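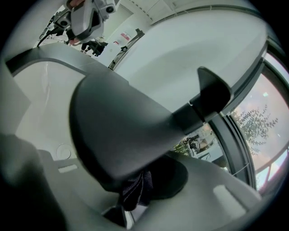
Headrest, from below.

Okay, a long one today, so get yourself a drink. I want to talk about old sports newspapers, the kind that sat in somebody's hall closet for decades, and how I've learned to buy them without getting my heart broken.

I started with a single paper. It was the local Medrano sheet from the morning after our high school baseball team won the state title, and I paid 2 dollars for it at a church sale. The whole front page was that game. I read every word standing up in the parking lot, including the ads for snow tires, and that was it for me, I was a collector.

First thing to know: the date on the paper is the day after the game. I know that sounds too simple to mention, but I have bought the wrong day more than once because a listing gave the date of the game and I was too excited to check. For a night game out west, an early edition may not even have the final score, just a line saying the game ended too late to make it in.

Which brings me to editions! Big city papers printed several in one night. The early one went out to the far counties on trucks and the late one stayed in town. Same date, same nameplate, completely different sports page. Look for a word or some stars up near the title, and if you can't see them in the listing, ask the seller. Most of them are very nice about it.

Second thing, and I feel strongly here: ask if it's the complete paper. A lot of sellers pull the sports section and toss the rest, and I do understand, shipping costs what it costs. But I like the whole paper. I like knowing what ground beef cost the morning the home team won it all, and what was playing at the movies.

About binding holes. Plenty of these come out of library volumes, so you'll see little holes or a trimmed edge down the spine. Some collectors won't touch them. I love them, because a bound paper was kept flat and in the dark, and the inside pages can be almost white. A paper from an attic will often be brown and shedding crumbs on your lap before you get to page 6.

My best one is a semifinal, of all things. The old Luritz hockey club, a team that lasted maybe as long as a good pair of boots, won in double overtime and the paper gave it a headline clear across the page. There was a photo of the goalie sitting on the ice with his mask off, and underneath it a paragraph about how the bus broke down on the way home. They lost the final — I have that paper too, but I don't take it out much.

Somebody asked what I store them in. I use the Dritilel flat boxes, the big ones, so nothing gets folded a second time. If a paper came to me folded once across the middle I leave that fold alone and just lay it open. Each one goes in a clear polyester sleeve with a board behind it. No tape, please, ever, not even the kind that says it's safe. I have one lovely bowling championship page with a yellow stripe down it that will be there long after I'm gone.

Prices, since that's what half of you write to me about. I've never paid more than 100 dollars for one paper and most of mine cost far less than lunch. I did see a Dristinix boxing extra listed at 995 in August and I looked at it every night for a week like a kid at a bakery window. It's gone now. I hope whoever has it reads the undercard results too, they were wonderful.

If you've got a paper from a game you were really at, I'd love to hear which one — and please tell me if you kept the whole thing or just the sports. I'll be up late with a stack of swimming results from the Medrano paper, trying to work out which edition they came from.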